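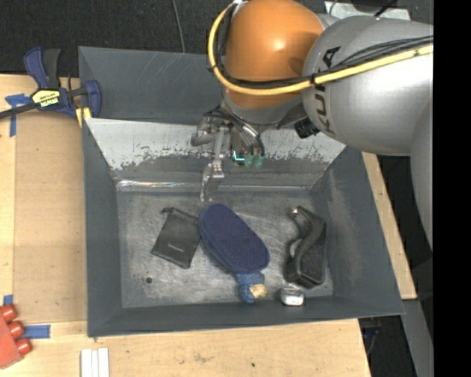 A grey metal bin with a well-worn floor.

I have a soft spot for scratched things, and I'm tired of being talked out of it.

Look at the bottom of that bin. Fine scratches all over it, pale rubbed patches, darker smudges, a chipped edge along the far wall with little rust-brown specks in it. If it were for sale near me the listing would say "needs some love," and somebody in the comments would tell the buyer to sand it back and spray it. Please don't! I think it's a handsome object exactly the way it is, and I'd like to spend a few minutes on why, and on why I think we've all gone a bit funny about keeping working things looking new.

My own bin came from a clearance sale in Coltholm, at a parts warehouse that was shutting its doors. It's smaller than the one up top and a much uglier green, and it cost me less than lunch for two. I drove it home with the back seats folded down and the hatch tied with string, and it slid into the wheel well at every left turn. It now lives in the garage and holds whatever I'm in the middle of: extension cords, clamps, half a bag of potting soil, the good tarp. I have dropped a cinder block in it. I have dragged a fence post across it and made a noise that brought the dog in from the yard.

Before the bin I had a storage system. You know the kind, clear plastic tubs with snap lids and a matching set of labels. Mine was made by Skistov and I paid almost 300 dollars for the full wall of it, shelves included, and for one September it was the most beautiful thing I owned. I used to open the garage door just to look at it (my neighbors must have wondered). Then winter came, and the lids went brittle, and I put a box of hinges in a tub that was meant for, I don't know, feathers? The corner split. After that I started being careful with it, and that was the beginning of the end, because I was now tiptoeing around my own garage so I wouldn't hurt the thing that was supposed to be helping me.

That's my real complaint. A container has one job and it's to take whatever you throw in it. Once you're protecting the container from the contents, you've got an ornament on your hands, and a big one.

I do understand the other side. My sister-in-law keeps a kitchen where everything is decanted and every jar faces front, and I'll admit that cooking in there is a pleasure. She wipes the jars down on the first of the month and enjoys doing it. Good for her! If the wiping is the fun part, wipe away. What bugs me is the idea that the rest of us are failing if our stuff shows that we used it. Somia, the home goods place out by the highway, sells a bin liner now. It's a liner that goes in your storage bin so that the bottom of the bin doesn't get scratched. The bottom! Of a bin! I stood in the aisle reading the package twice.

And there's the sloping sides, which I could go on about for a while. Sloped walls mean small stuff ends up down on the floor where you can get at it, and your knuckles don't bang on a straight side when you're reaching in for the last one. Straight-sided tubs photograph better and stack tighter on a shelf, I guess, and that's how we all ended up with them. I'd trade every one of mine for a slope. I've been saying this to people at cookouts and it doesn't go over as well as you'd hope.

Now, am I saying never clean anything? No. I hose my bin out when it gets gritty, and I hit the rusty spots on the rim with a wire brush when I remember, which is to say hardly ever. Grease is dirt and should go. A sharp burr should get filed off before it opens up somebody's hand. But a rubbed patch isn't dirt, and I don't see what repainting it does for anybody except give you something to feel bad about the first time you drop a wrench on it.

There's an old Hadgu workbench at the community shop where I take my mower, with a top so dinged up you can't set a coffee cup down level on it. People go straight to that bench. There are two newer ones sitting right there, smooth as a countertop, and folks will wait for the beat-up one. I asked once and got a shrug, so here's my guess: you can relax at it. You're not going to be the one who puts the first mark in it.

I'd like more of my house to feel that way, to be frank. The kitchen table's getting there. The hall floor is well on its way, thanks to the dog. The rest of the Skistov tubs went out to the curb with a "free" sign on them and were gone by noon, so someone out there has a very nice wall, and I hope they never buy hinges.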